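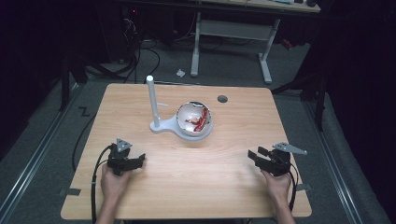
Denmont opens Sunday drop-in for tabletop and kitchenware makers

FOR IMMEDIATE RELEASE — November

DENMONT — Zikia, the small housewares studio on Lazăr Street, opens its workroom to the public this Sunday, 10 a.m. until the light goes. Free entry. No booking for the morning, booking for the afternoon (see below).

On show: the new Clolmont table range. Bowls, stands, serving pieces, plus the light wood work tables they get tried out on. First time any of it leaves the studio shelves.

The bowl stand is the piece most people ask about. White plastic, flat base, a round cradle at one end for a shiny metal bowl and a tall upright rod at the other, with a thin peg on the side. Lift the bowl out, wash it, put it back. The stand stays where it is. Price on the day is $69 for stand and bowl together, first run of 300 sets, sold from the studio only untill the shops get theirs in spring.

Tables also for sale. Pale oak-grain top, rounded corners, small round cable hole near the far edge so a lamp or mixer cord doesn't hang over the front. Made to order, nearly 10 weeks wait at present. Ask for the size sheet at the door.

Afternoon session starts at 2 p.m. Setting a small table — where the bowl goes, what to leave off, how much bare wood you want in front of you while you eat or chop. Bring a bowl from home if you like, any material. Kids welcome, there is a box of toy vegetables for them to sort and serve.

Parking behind the building, entrance from the yard side. The front door on Lazăr Street stays shut as the step is being redone. Workroom is on the ground floor, carpeted, so please wipe your feet if its raining. Coffee and something baked in the hall.

Afternoon places go by email to the studio, put "Sunday table" in the subject line and say how many are coming. Replies go out the evening before.

Press: samples of the stand and bowl can be borrowed for one week, collection from Denmont only. Price list and size sheet on request.

— ends —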